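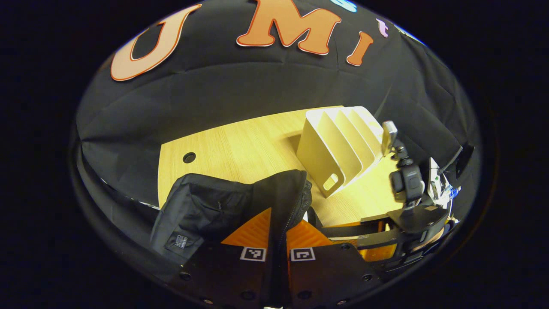 Handheld gripper kit, evaluation day two

Filed under: Bench Notes > Kits on Trial
14 shares | 3 comments

July 26, 2022

Second day with the Trelholm two-hand kit and I'm still grinning. You hold a gripper in each hand, do the chore yourself, and the cameras record it. After all those sessions in May with the old teleop arm (the lag! the shoulder ache!) it feels like cheating.

Today was fabric. Black cloth bag, zipper down one edge, flap, little label patch sewn on. I picked it on purpose as the mean option: dark, floppy, nothing rigid to grab. The other thing on the table was the cream file organizer, the one with the stepped dividers. Task as written on the board: pick up bag, bring it to the organizer, let go, hands back to start. One gripper does the lifting and the other steadies whatever needs steadying.

The fingers are my favorite part so far. Orange, soft, ribbed triangles, and they curl a bit around whatever you squeeze. On the bag they pinch a fold and hang on, and I can feel through the handle when I've got one layer and when I've got two. Grabbing by the zipper edge is worse than grabbing in the middle of the panel, at least in my hands. Neusa Paiva had a go after lunch and prefers the zipper edge, so we'll record both and let the training sort it out.

Marker check: there's one square marker on the base plate below each finger, and the tracking script reads finger opening from them. Ran it on this morning's set. 2,333 frames in, 1,627 with both markers read cleanly. Nearly all the misses I scrubbed through were the bag drooping over the plate, so that's technique. Lift the elbow, keep the cloth forward of the fingers. Neusa's frames were better than mine and she has been nice about it.

Small mirror on a stalk above the camera: wiped it, checked it for wobble, none. The Ziridberg kit we tried in May had nothing like it and we missed having the extra angle. I want to compare depth guesses with the mirror region masked out and left in. Not today.

Setup time, unboxing to first usable recording, was 30 minutes, and part of that was me hunting for a card reader. The manual is short and clear. I'd like a proper page on calibration for two grippers at once, though – the single-hand page is lovely and then the two-hand page is a paragraph.

Gripes, to be fair:
- trigger spring on the left unit is stiffer than the right
- my wrist knows about it by late afternoon
- export tool names every session the same thing unless you remember to type over it (I did not remember)

Quote from Trelholm is 638 per spare finger set, which made me sit up. Will ask if that's per hand or per pair before I complain out loud.

Tomorrow: same bag, lights lower, then the stiff canvas one from the Seixas order. Charge both cameras tonight. Rename this morning's sessions BEFORE anything else gets exported.

Comments (3)

cusmont_bench: We had the same stiff trigger here at Cusmont. Backing the pivot screw off a quarter turn fixed ours.

Neusa P.: For the record I still say zipper edge. Also the card reader was in your coat.

tobler: How do the fingers hold up on rough cloth? Ours went cloudy at the tips with denim. Please post the canvas results when you have them.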